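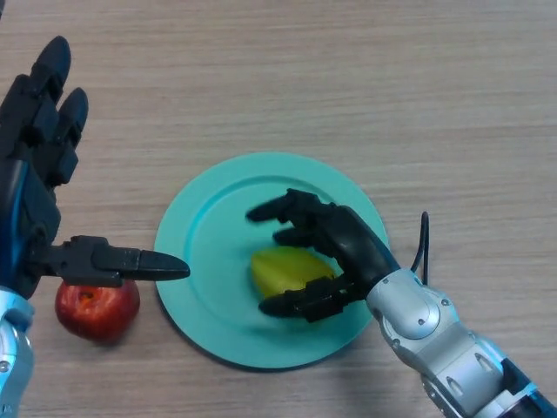 Search within this article Search Clear

3.2 What counts as being on the plate

The word "served" gave us more trouble than any other word in the study. Our first coding guide, written in July in a burst of confidence, said that a piece of fruit was served if it was on a plate and stored if it was anywhere else. This lasted until the second household. People in Stevitz, like people everywhere, put plates on tables and then put fruit beside the plates, and they become quite firm when asked what they meant by it.

We therefore split the old category. Fruit lying in the flat or sunken middle of a plate was coded as plated. Fruit touching the rim, from either side, was coded as leaning. Fruit on the bare tabletop within a hand's width of a plate was coded as attendant, a term chosen by Natália Nogueira after the other suggestions had been voted down. The hand in question was an adult's, laid sideways, and both coders were asked to use the same one.

Figure 2. A plated and an attendant item: yellow-green fruit in the well of a turquoise plate, red apple on the wood to its left.

The arrangement in Figure 2 is the plainest case of what we call a split pair. One fruit has the plate and the other has the table. There would seem to be space on the plate for negotiation, given how little of it a single fruit needs, yet split pairs turned up in all 12 households and accounted for many of the longest answers in our interviews. Asked about an apple left beside a plate, one respondent said that it was "next." Another said that it was "not part of that." A third picked it up and ate it, and we recorded the item as withdrawn.

Across the full set of 385 placements, apples were the fruit most often coded as attendant. We had expected this to be a matter of shape. A whole apple can roll, and a plate with a raised rim ought to be a good home for a thing that rolls. Our respondents had no interest in this argument. They kept apples on the table because an apple was, in their words, fine where it was. Fruit with ridges, points or an odd outline was far more likely to be given a plate to itself, even when it would have stayed put perfectly well on bare wood. Being unusual appears to earn a fruit some crockery.

Plate color was noted but not used in the main model. Lise Hiebert argued for including it, on the grounds that a strongly colored plate makes the fruit on it look chosen. A small side test gave her some support: when 18 respondents were shown the same fruit on a plain white plate and on a blue-green one, most described the second as "set out" and the first as "left." The test was short, the lighting differed between the two sittings, and one respondent answered only in terms of which plate she would like to own. We report it here and build nothing on it.

Agreement between the coders was good for plated items and poor for leaning ones. The cause was usually the rim. On a flat-edged plate there is little to argue about, but on one with a wide outer ring and a shallow well, a pear can rest in the well and still lie across the ring, and the two coders differed on whether the pear or the ring should decide. We settled on the pear. Items were assigned by where most of their weight seemed to rest, judged by eye, with disputes going to a third reader who had not been present for the earlier discussion and was the happier for it.

Two limits of the scheme should be noted. It says nothing about fruit stacked on other fruit, a habit that two households practiced daily and defended with some heat. It also treats the plate as the fixed point and the fruit as the thing that moves. In several kitchens the reverse was true: the apple had been on the table since the weekend, and the plate had been put down next to it. Under our rules the apple became attendant at that moment, without having done anything.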